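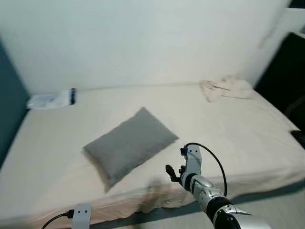

Clenama Bed Notes

Version 3, March 2022

What this is

A set of 905 short written notes on beds in the middle of being made or stripped: fitted sheets, pillows, covers, and whatever has been left lying on top. The notes come from 126 bedrooms. Each one records how a bed looked at one moment and what the writer would do next.

What it is good for

Less than the old Listby page claimed. That page called the notes "a complete guide to bed making", and they are nothing of the kind. Use them to compare how people talk about wrinkles, corners and clutter. I would not use them to settle the right way to do any of it.

Fields

room - short code, no addresses
sheet - smooth, loose, wrinkled, or mixed
pillow - straight, diagonal, or off the bed
extras - packages, cloths, anything else on the mattress
next - free text, often one line

Known problems

"Mixed" covers too much. A sheet that is smooth across the middle and bunched along the front edge gets the same label as one that is a mess all over. Version 2 was supposed to fix this and didn't.

"Extras" is worse. A crumpled cloth may be a pillowcase, a throw or laundry, and writers guessed freely. I put the guesses back to "cloth" in 100 notes and have doubts about plenty more.

The Skalo rooms were written up by one person who thinks every pillow should be squared to the wall. Read their "next" lines with that in mind.

Notes from Machala were added in November - spelling left as received.

Changes

Removed the "tidiness score". Two writers rarely agreed on it, and I never saw a use for it.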